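Drumport Teleop Kit, three stars

I bought the Drumport to record demonstrations in our simulator, on the word of Grigoris Papadakis, who has steadier hands than I do. Setup took 13 minutes. My first clean demo took 105 tries, most of them spent learning that the wrist dial turns the opposite way from your wrist.
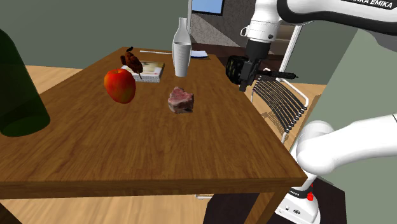 The grip trigger is lovely - light, quick, no lag I could feel. The foot pedal is a doorstop. At 200 dollars I'd buy it again, and I'd keep my old Bruler pedal.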